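Brerberg Volleyball Club opens preparation camp for under 18 girls

Adville - The Brerberg Volleyball Club has opened its preparation camp for the regional under 18 girls' championship, which will be hosted in Zaltport in May. The camp takes place at the Adville Community Sports Centre and is led by head coach Lev Hrytsenko, who is now in his third season with the club.

Eighteen players were invited to the camp after the open trials. From this group the coaching staff will name a final squad before the team travels. The club thanks all the girls who came to the trials, also those who did not receive an invitation this time, and reminds them that the development group continues to train through the whole season and that the door to the squad stays open for next year.

The first part of the camp is dedicated to physical preparation and to serve reception. Last season the team finished sixth in the championship, and the staff considers that most of the lost sets were decided by weak reception in the first rotation. For this reason the morning sessions begin at 8:30 am with passing drills, and only after the break the team goes to the attack and the block.

"We have a young group, but it is a group which learns quickly," said Mr. Hrytsenko. "Last year we were playing well until the middle of the set, and then we were losing our concentration. I have told the girls that I do not want to hear about medals in the first week. I want to see the first ball going to the setter, again and again, and after this we can speak about medals."

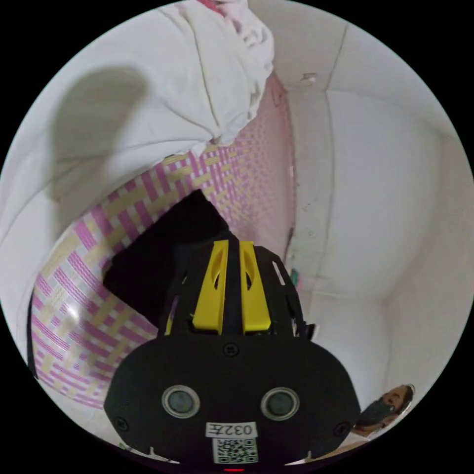
Camp news, Brerberg Volleyball Club

Two players from last year's squad have moved up to the senior team and will not be eligible. Their places in the middle are the most open question of the camp. The coach has said that he will try several combinations in the practice matches, and that he does not exclude moving one of the outside hitters to the middle if the block remains too slow. The captain will be chosen by the players themselves at the end of the camp, as it was done in the previous seasons.

The team will play three practice matches during the camp. The first is against the club's own senior reserves, the second is against a visiting selection of school teams from Adville, and the third is a closed match for which the opponent will be confirmed later. The first two matches are open to the public and the entrance is free. Parking at the sports centre is limited in the evening, and the club asks parents and supporters to use the lot behind the swimming pool or to come by bus.

The championship in Zaltport will be played by six teams. Every team meets each of the others once, and the two teams with the most points will play the final at the Sydorenko Arena. A match won in straight sets or with one set lost brings three points. When a match goes to the deciding set, the winner receives two points and the loser one. The full schedule will be published by the organizers, and the club will put it on its web page as soon as it is received.

"The format is hard but it is fair," said Mr. Hrytsenko. "You cannot hide in such a tournament. If you lose one match you are still alive, but if you lose it without taking a set, then you will be counting points until the last evening. We prefer not to count."

The club has also changed the way in which the players are recovering between sessions. The afternoon training has been shortened, and a stretching hour was added before supper. Players who are still in school have quiet time every afternoon for their homework, and the club asks teachers to send the assignments in advance where it is possible. The centre's kitchen prepares the meals, and families should inform the club of allergies before the player arrives at the camp.

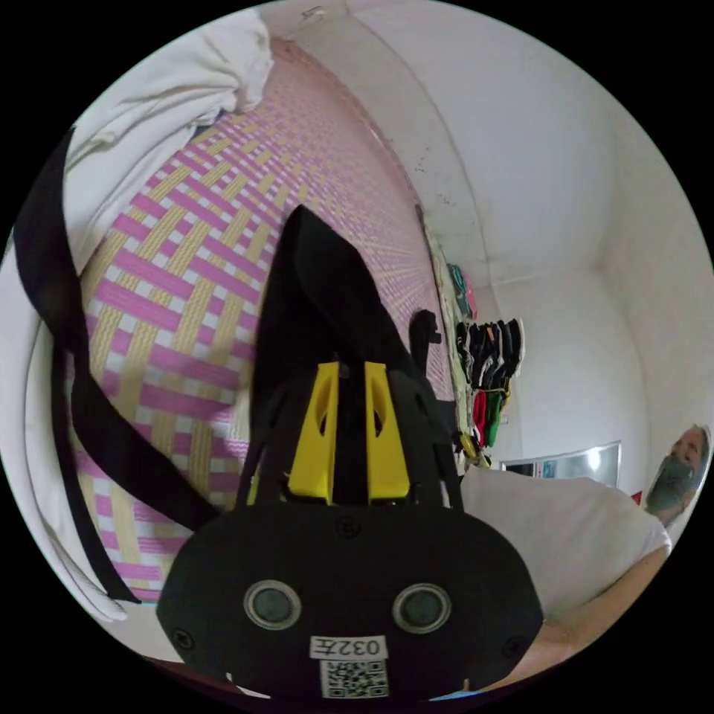 Can a player who missed the open trials still be considered for the championship squad?
The squad for Zaltport will be selected only from the players who were invited to the camp. A player who missed the trials can join the development group at any time of the season and will be invited to the next trials.

Travel to Zaltport will be by coach bus from the sports centre, and the team will stay together in one hotel near the arena. Families who wish to travel with the team can reserve a seat at the club office as long as there are seats remaining. The price of the seat includes the return trip but does not include the tickets for the matches, which are sold by the organizers in Zaltport. The club is not able to hold tickets for supporters.

Supporters who stay at home will be able to follow the results on the club's web page, where a short report will be posted after each match. The new club jerseys, in navy with a white collar, can be ordered at the office in adult and youth sizes. Orders received before the end of the camp will be ready before the departure of the team.

At the end of the camp the club will hold an open practice for girls from the primary schools of Brerberg and Adville. It will begin at 4 pm and the squad players will lead the exercises together with the coaches. No experience is needed. The girls should bring indoor running shoes, a water bottle and, if they have them, knee pads. A parent or guardian must sign the participation form at the entrance.

Members of the media who wish to attend a training session or to speak with the coach are asked to contact the club office at least one day before the visit. Interviews with players under 18 are possible only with the written consent of a parent. The final squad list will be sent to the media when it is confirmed by the coaching staff.

Brerberg Volleyball Club
Club Office, Adville Community Sports Centre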